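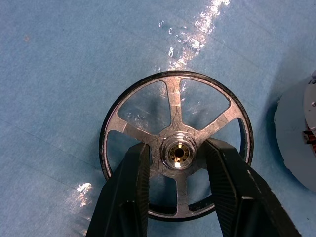
Vendors at Trandton say a wide ridged finger will hold any hub you give it. Treat that as a sales line until you have your own numbers. A five-spoke wheel is a kind test part: the raised hub gives both fingers something to close on. Try a flat rim next and write down every miss.

Trial sheet, Zundine fingers: 60 grasps per part, same start pose. Glare on the blue sheet goes in the notes column - it may matter to the wrist camera.

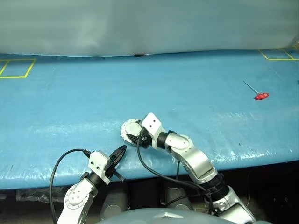
Marciniak objects that one gripper beside a bare flange is no comparison at all. Fair. Run the hex key on the left arm, swap, run it again. Bring both logs in May.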